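SPM 214: Adaptive Sport and Coaching Practice
Unit 6 handout: Classification, team roles and travel
Instructor: Consuelo Quintero

Read this before the second class of the unit. Bring it with you, along with your notes on the Nerville case from Unit 5. The reading quiz covers sections 1 through 4. Section 5 is for the practicum group but everyone should look it over.

1. What classification is for

Classification decides who is eligible to compete in an adaptive sport and, once eligible, which athletes are grouped together. The idea is that results should depend on skill, fitness and tactics as far as possible, and that the degree of impairment should have a limited effect on who wins.

Students often mix up classification with a medical diagnosis. Two athletes with the same diagnosis can end up in different classes, and two athletes with very different diagnoses can end up in the same one. What the classifier looks at is how the impairment affects the specific tasks of the sport. A swimmer with a below-knee amputation has a different set of problems than a sitting volleyball player with the same amputation.

Terms you need to know:

Eligible impairment — an impairment on the list used by the sport.
Minimum impairment criteria — how much the impairment must affect the sport's tasks before the athlete can compete.
Sport class — the group the athlete is placed in.
Review status — whether the class is settled or must be looked at again.

2. Point systems in team sports

Some team sports give each player a point value and cap the total that can be in play at one time. Wheelchair basketball is the one we will use in class. Players with less trunk function carry lower values, players with more carry higher values, and the coach must keep the lineup on the court at or under the cap.

This changes how a coach thinks about substitutions. Taking out a tired high-point player may mean changing two positions to keep the total legal. It also gives real value to a good low-point player. In practice these players set picks, hold space and free up shooters, and very little of that appears in a box score. When you watch the game film, follow one low-point player for a full quarter and write down each time that player's position opened a lane.

Not every sport does it this way. In Para ice hockey there is no point cap on a line. Athletes have to meet the minimum criteria, and after that the coach picks freely.

3. Late entry to sport

Many adaptive athletes come to their sport as adults, often after an injury. Coaches who trained in youth sport tend to get two things wrong with this group. They assume a beginner has no competitive background, or they assume that an experienced athlete will carry all of it over. A former runner who takes up sit-skiing knows how to train and how to race but has never used the shoulders as the main source of power. Load should go up slowly in the first season.

The Kiều reading describes a regional program that took in adult beginners. It opened with 70 registered athletes, and 48 were still training at the end of the first year. Look at the reasons for leaving in the second table. Transportation comes up more often than injury. We will spend time on that in class.

4. Equipment and cost

Competition chairs, sleds and running prostheses are fitted to one person and can be hard to resell. In the Cerkia club budget (packet, last page) a single court chair is listed at $2,894, before spare wheels and tires. The club owns 17 chairs and lends them out by the season.

Questions to think about while you read the budget:

Who should pay when a loaned chair is damaged in a game?
Which costs come back every year, and which do not?
What would the club have to cut to buy one more chair?

Write down your answers. They do not need to be long.

5. Practicum: team travel

The practicum group will help with the Flimov tournament in November. These are the duties that students have had the most trouble with.

Loading. Competition chairs go in with the wheels off, frames upright, and nothing stacked on the seats. Tag every wheel with the player's number.

Rooms. Confirm accessible rooms by phone, even when the booking shows them. Ask about the shower specifically — a tub with a grab bar is not a roll-in shower.

Bottles and containers. Rinse everything in running water at the end of each day and let it air dry overnight with the lids off. 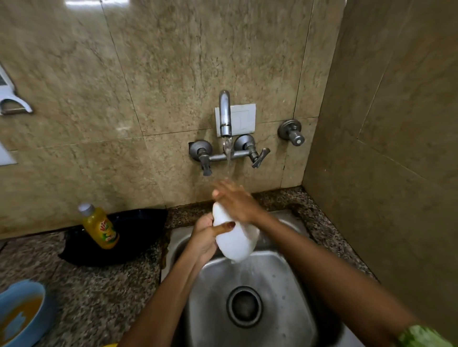

Skin checks. Athletes with reduced sensation do their own checks after long drives. Your job is to leave time for it in the schedule and provide a private space. Do not ask for details.

Game day. Be at the venue before the team. Walk the route from the parking area to the locker room and then to the court, and report any step, heavy door or broken elevator to the head coach.

Written work for this unit

One page, double spaced, on the following: choose a team sport with a point cap and one without. Explain how the rule affects the way a coach would build a roster for each. Use at least one source from the packet.

Due 2019-11-24, on paper or through the course page. Late papers lose one grade step unless you have cleared it with me first.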